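**发件人:** Silvana Brito
**收件人:** 实习与就业指导邮件列表
**日期:** 2024年1月6日
**主题:** Re: [实习指导] 推荐信的流程要不要改,以及实习收尾谈话

各位好,

Cauã 放假前发的那封信我拖到现在才回,中间把去年的记录翻了一遍。他的问题我分段引在下面,逐条回。没有引到的部分,是我没有意见,或者 Dirceu 已经在列表上答过了。

> Cauã Magalhães 写道:
>
> 各位,
>
> 我九月份才接手 Portela 校区的实习指导,有几件事一直按前任留下来的文件做,但做下来觉得不太对劲,想问问别的校区怎么处理。
>
> 第一件是推荐信。学生基本上都是截止前几天才来找我,有的甚至是当天。他们发来的邮件一般就一句话:"老师能不能帮我写一封推荐信,明天要交。"我不太清楚该不该拒绝。前任的文件里写的是"尽量满足学生需求",没有写提前多少天。

Sastdale 这边的规定是提前十个工作日。这个数字是 Annelies 定的,用了三年,我觉得合适,没有打算改。十个工作日里,前两天我用来看学生交的材料,缺什么让他补;中间一个星期写;剩下的时间留给学校的盖章流程,因为有的单位只认盖章的纸质信,盖章在放假前后会慢。

不到十个工作日的,我们也不是一律拒绝。分两种情况。一种是用人单位自己通知得晚,比如周一发邮件说周五前要两位推荐人,这种学生没有办法,把单位的邮件转给我,我就写。另一种是招聘启事一个月前就挂出来了,学生忘了,这种我会回信说这次来不及,建议他看看能不能先填推荐人的联系方式,由单位直接打电话。多数单位是接受的。打电话我十分钟就讲完了,比写信省事。

第一年执行的时候有学生抱怨,第二年就少了。原因很简单,我们把这条写进了实习手册的第一页,又在实习动员会上念了一遍。以前写在第十四页,没人翻到那里。

建议你在 Portela 也给一个明确的天数,多少天你自己定,但要写出来。"尽量满足"这种话等于把决定推给每一次的心情,对学生也不公平,脸皮厚的总能拿到信。

> 第二件,学生要推荐信的时候应该交什么材料?我现在是拿到什么写什么,有时候只有一份简历,写出来的东西自己看着都空。

我们要求五样东西,少一样就退回去:

1. 招聘启事或者项目介绍的全文。要全文,不要链接,链接过几天会失效。
2. 当前的简历。
3. 实习周记里他自己最满意的两篇,原样交,不要重新润色。
4. 一段话,说明他希望我在信里讲什么。不超过两百字。
5. 收信人的称呼、提交方式和截止时间。

第三样最有用。周记是当时写的,里面有具体的事:哪天给哪家媒体发了稿,被退回来几次,怎么改的,带他的人说了什么。我写信基本靠这个。学生自己后来回忆的版本往往只剩下"锻炼了沟通能力"。

第四样有的老师不赞成,觉得像是让学生自己写推荐信。我的看法是,学生知道自己申请的是什么,我不一定知道。比如去年有个学生申请的是企业内部沟通的职位,他的简历上全是对外活动,如果他不告诉我,我会照着活动策划去写。他提醒了一句,说自己在实习的时候编过三个月的员工通讯,我回头去查周记,确实有,而且写得很细,于是整封信改了方向。写什么、怎么评价,最后还是我决定。学生说想让我讲某件事,而我没有看到过这件事,我就不写。

还有一点手册里没有,口头提醒一下:信里的每一句评价后面最好跟一件事。"做事细心"后面要有一件细心的事,找不出来就把这句删掉。我自己写完会从头读一遍,只看形容词,看到一个就问后面有没有东西。信通常会因此短三分之一,没有关系,一页以内的信收信人读得完。

> 第三件,有没有可能遇到不想写的情况?我有一个学生,实习期间缺勤很多,单位的评语也一般,他来找我写推荐信,我当时不好意思拒绝,写得很勉强。

会遇到,每年都有一两个。我的做法是当面说,不写邮件。说法大概是这样:"我能写的内容主要是你的出勤和单位的评语,这两项对你的申请帮助不大,你可以考虑找一位更了解你课堂表现的老师。"说完之后学生一般自己就明白了。如果他坚持要我写,我就写一封只陈述事实的信,实习单位、时间、岗位、完成的任务,不加评价,并且事先告诉他信会是这个样子。

勉强写一封好话连篇的信,后果是有的。几年前 Jostileck 的人事部门给我们打过电话,说收到的推荐信和人对不上。那家单位每年收我们的学生,一封不实的信影响的是后面几届。从那以后我们系里开会讨论过一次,结论就是宁可不写。

你说的那个学生,信已经发出去了就算了,不用再追。下一次遇到,先约他来谈十五分钟。

> 第四件是实习收尾。文件上要求每个学生实习结束后和指导老师做一次谈话,填一张表。我填了一个学期的表,感觉学生就是来走过场的,问什么都说"收获很大"。你们是怎么谈的?

这件事我有比较多的话要说,分几点。

**时间。** 不要放在实习结束的当周。那一周学生在赶报告,在和同事告别,脑子里没有空。我们放在结束后的第二个星期到第四个星期之间。再晚也不行,超过一个月细节就记不得了。秋季实习一般十一月底结束,所以谈话集中在十二月上半月。十二月下半月学生都在考试,约不到人。

**地点。** 我原来在办公室谈,桌子对桌子,学生坐得很直。后来改到楼下的小会议室,坐在桌子的同一侧,表格放在中间两个人一起看。别的没有变,话多了一些。Portela 如果没有小会议室,找一间没课的教室也可以。

**顺序。** 表格上的第一个问题是"你在实习中最大的收获是什么",这个问题放在第一个,得到的就是"收获很大"。我从来不从它开始。我先问的是流水账:你早上几点到,坐在哪里,旁边是谁,第一件事做什么,中午和谁吃饭。学生讲这些不需要组织语言,讲着讲着具体的事就出来了。有一个学生讲到中午总是一个人吃饭,因为整个部门十二点都在开会,没有人叫他。这就是一条有用的信息,我后来和单位的联系人讲了,下一届实习生可以旁听那个会。

流水账讲完以后,我问三个问题:

- 哪一件事你做完以后有人真的用了?
- 哪一件事你做完以后没有下文?
- 如果下周一让你回去再上一天班,你会先去找谁问什么?

第三个问题是从 Annelies 那里学来的。她当时的理由是,学生答得出人名和问题,说明他知道那个地方是怎么运转的。答不出来也不要紧,记下来就行,这不是考试。

**记录。** 谈话的时候不要打字。我带一张白纸,记关键词,谈完当天补到表格里。隔一天再补就会变成我自己的话。

**时长。** 二十五分钟。排的时候每人排四十分钟,留出补记录的时间。一个下午排四个人就满了,排五个,最后一个会很潦草。

表格最后那个"最大的收获",我放在谈话结束以后让学生带回去写,三天之内发给我。这样写出来的比当场答的长,也比当场答的像样。 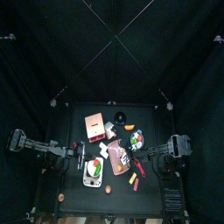

*黑色台面与从两侧伸入的机械臂*

> 第五件,实习单位的反馈。我们发给单位的评价表回收率很低,而且回来的都是满分。我不知道这种表还有没有意义。

满分表我们也收过很多。先把数字报一下,供你参考。从评价表改版那一年算起,Sastdale 一共发出去 521 份,收回 374 份。收回的里面,有 88 份在开放问题那一栏写了字,其余的是空的或者只写了一个"好"。所以真正能用的就是这 88 份。

改版之前我没有数据,Dirceu 说比这个还差,我相信他,但他手上也没有记录。

改版主要做了几件事。

第一,把评分从十项减到三项。原来有团队合作、创新意识、抗压能力这些,单位的人填到第四项就开始一路打勾。现在只留三项:按时完成、文字质量、是否会主动问问题。每项三档,不设满分这个说法,三档的名称是"需要提醒"、"基本独立"、"完全独立"。没有了分数,填的人就不觉得是在给学生扣分。

第二,开放问题只有一个:"请写一件您交给该同学做、做完后您作了修改的工作,并说明改了什么。"这个问题比较具体,不太容易敷衍。愿意写的人会写得很细,比如标题太长,新闻稿第一段没有时间地点,电话记录没有写对方的职务。我把这些东西按类别攒起来,每年秋天交给上写作课的老师。

第三,发表的时间提前到实习结束前一周,让学生自己带过去,当面请带教的人填。寄邮件过去,联系人往往不是带教的人,转来转去就丢了。当面填的坏处是学生在旁边,带教的人不好意思写问题,所以我们给一个信封,填完封口,学生带回来。也可以拍照发到系里的邮箱,两种都认。

第四,每家单位每年打一次电话。电话里不谈具体的学生,只问三件事:明年还收不收人、收几个、最希望学生来之前会什么。去年 Fondidska 的回答是希望学生来之前会用表格做媒体名单,说每一届都要从头教起。我们在实习前的准备课里加了一次两小时的练习,教材就是他们给的一份旧名单,隐去了人名。

评价表有没有意义,我认为有,但不要拿它去给学生算成绩。我们的实习成绩里单位评价占的比例后来降到了很低,剩下的看周记和报告。单位的人知道自己填的东西不太影响成绩,话也会实在一点。

> 第六件,周记。前任要求每周一篇,每篇五百字,学生交上来的后半学期几乎都是重复的。我想改成两周一篇,会不会太少?

我不建议改成两周一篇。建议还是每周一篇,但取消字数要求。五百字是重复的来源,学生没那么多事可写,就把上周的换个说法。

我们现在的要求是每周写三行,最少三行,多了不限:

- 这周做的一件具体的事,写清楚交给谁、什么时候交的;
- 这周听到的一句话,谁说的,在什么情况下说的;
- 下周要弄明白的一个问题。

三行写完可能就一百字。有的周学生会自己写很长,那一周通常是真的有事。我看周记的时间也从每周一个半天减到了一个多小时。

第二行"听到的一句话"刚开始学生不理解,以为要记名言。在动员会上给他们看两三个往届的例子就可以了。例子我可以发给你,已经征得那几位同学同意。我记得比较清楚的一条是编辑在电话里说的:"你这个稿子我要读到第四段才知道是什么事。"学生在下面没有加任何评论,下一周的第一行写的是把三篇旧稿的导语全部重写了一遍。

周记要回复。不用每篇都回,我每人每月至少回两次,一两句话。完全不回的话,学生到第五周就知道没有人看了。

有一个问题要注意,周记里会出现单位内部的事情。我们在手册里写明,未发布的稿件内容、客户名称、报价一律不写,用"某客户"代替。每年还是会有人写进来,看到了就请他改掉重交,旧的那份删除。如果学生之后要拿周记做作品集的附件,再查一遍。

> 第七件,作品集。很多学生实习做的东西不能公开,他们来问我作品集里放什么,我答不上来。

这个问题 Lukian 比我清楚,他那边学生多半去代理公司,保密要求严。我把他上学期在会上讲的转述一下,有错请他更正。

不能公开的东西分三类处理。已经发布的,放链接和截图,注明自己负责的部分。没有发布但单位同意展示的,要有书面同意,一封邮件就算,邮件打印出来存着。没有发布、单位也不同意的,只写一段文字说明,讲任务的类型、自己做了哪一步、用了多长时间,不出现客户名称和任何原文。

学生最容易犯的错误是把团队的成果整个放进去,不写自己做了什么。看作品集的人第一个问题就会问这个。我们要求每一件作品下面有一行"本人负责:",写不出来的就拿掉。拿掉之后只剩三件也没有关系,三件能讲清楚的够用了。

征求同意这件事,要在实习结束之前做。离开以后再写邮件,回复得很慢,或者当时的带教已经换了岗位。我把它放进了最后一周的清单里,和交还门禁卡、归还电脑放在一起。

清单全文如下,你可以直接拿去改:

1. 向带教人确认哪些作品可以展示,取得邮件答复。
2. 请带教人填写评价表,装入信封封口。
3. 问带教人是否愿意做电话推荐人,愿意的话记下联系方式和方便的时间。
4. 把手上没有做完的事情写成一页交接,交给带教人。
5. 归还门禁卡、电脑和借用的物品,请对方签收。
6. 清理个人文件,不要把单位的文件带走。
7. 离开后一周内写感谢信,不超过十行,提到一件具体的事。

第四条以前没有,是三年前加的。当时一个学生走了以后,单位打电话来问一份名单存在哪里,打了三次才找到人。写交接本身对学生也是一种练习,很多人工作几年以后也没有写过。

第七条有学生问能不能发短信。可以,但邮件更合适,对方将来搜得到。

> 最后一件,校友那边。我们有一份校友名单,但我不敢随便发邮件。你们会请校友给实习生做什么吗?

会,但是用得很省。我们的名单上现在有 1,330 位校友,每年只群发一次,在秋季学期初,内容固定:今年有没有愿意接待学生做半小时职业访谈的,回复"愿意"两个字就行。不募捐,不发新闻,不附活动海报。这些由校友办公室负责,和我们的邮件分开。混在一起的话,看的人会越来越少。

回复愿意的,我们给每人每年最多安排两个学生。学生去之前要交一份问题单,五个问题,我过一遍。主要是去掉那些在网上一查就有的问题,还有直接要工作的问题。访谈结束后学生写一封感谢信,抄送我。没有写感谢信的学生,下次不再安排,这一条执行得比较严。

访谈最好放在实习之前,让学生先知道那一行每天做什么。放在实习之后也有用,那时候问的问题会具体得多。如果人手只够做一头,我会选实习之前。

你的名单如果很久没有更新,不要一上来就群发。先挑最近三届的发,地址有效的比例高,也更愿意回。退信的当天就从名单里删掉,放着不管,过一年就没有人知道哪些是坏的了。

> 以上问题比较杂,谢谢各位。春季学期二月开始,我想在那之前把文件改一版出来。
>
> Cauã

时间是够的。我的建议是这一版只改三处:推荐信的提前天数和材料清单,周记改成三行,最后一周的清单。评价表涉及和单位的约定,放到秋季再改,先打电话通知一圈。谈话的方式不用写进文件,你自己下学期先试几个人,觉得顺手了再说。

改文件的时候有一个小地方请留意。你们现在用的那份里,"指导老师"和"带教人"是混着用的,有的条款我看了两遍也没看出来指的是谁。我们统一为:学校这边的叫指导老师,单位那边的叫带教人。第一页写一句定义,后面就不会乱。

另外有几件事,顺便在列表上说一下。

Annelies Kaufmann 这个学期减了课时,推荐信盖章的事情由我代收,放在我的信箱或者发扫描件都可以。每周二和周四下午统一送,周四送的一般下周二取回。急件请在信封上写明截止日期,只写"急"的我没有办法排先后。

Dirceu Batista 提过要把各校区的实习手册放到同一个共享目录里,目录已经建好,目前里面只有我们和他那边的两份。请其他校区把现行版本放进去,文件名写校区和年份。不要放草稿,草稿和正式版放在一起以后分不清。

春季实习动员会的幻灯片我在改,改完发到目录里。去年那份有两页是关于着装的,学生觉得过时,有几家单位也反映他们那里不要求正装。我打算删成一句:第一天去之前问带教人。如果有哪个校区认为必须保留,请在下周之内告诉我。

关于第一天还有一个要求,我想在各校区统一一下:学生报到的当天晚上给指导老师发一封短邮件,写明带教人的姓名、职务、电话和自己的座位在哪个部门。我们做了两年,好处是万一安排有变,当天就知道。去年秋天有一个学生报到以后被临时调到了另一个部门,做的事和协议上的完全不同,靠这封邮件我们第二天上午就联系了单位,第三天调了回来。等到第一篇周记再发现,就晚了一个星期。

Cauã,推荐信的材料清单、周记例子和收尾谈话的表格,我周一从办公室的电脑上发给你,家里这台没有最新版。表格里第六项是给我们自己统计用的,你可以删。

Lukian,作品集那一段请你看一下,特别是书面同意要保存多久,我不记得会上说的是一年还是到毕业为止。

Silvana Brito
实习指导,Sastdale 校区

又及:Cauã 在另一封信里问到实习补贴的申报期限。这个我们各校区不一样,请直接问本校区的财务,不要照我们的日期填。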